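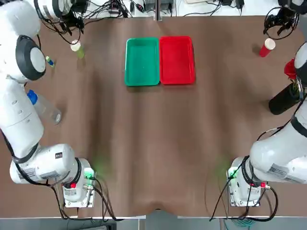 URNBRIDGE – The town's main library will close its second floor in July while crews replace water pipes that date from the building's opening, the library said.

The work is expected to take 16 days. The ground floor, including the children's room and the returns desk, will keep its normal hours, but the reading room and the local history shelves will be off limits.

Library director Baoshan Tang said 611 boxes of maps, letters and bound newspapers have been moved to a storage building on Nadar Street. Readers who need an item can ask for it at the front desk and should allow up to 40 hours for delivery.

"We had two leaks last winter, and one of them was right over the map cabinets," Tang said. "We didn't want to go through another cold season with those pipes."

The contractor, Usov, will also put in new shutoff valves on both floors. Water to the building will be turned off at 2 p.m. on the first day of work, and the restrooms will close for the rest of that afternoon.

Book clubs that meet upstairs have been offered space at the Nadar Street building. Holds already placed on regular books are not affected.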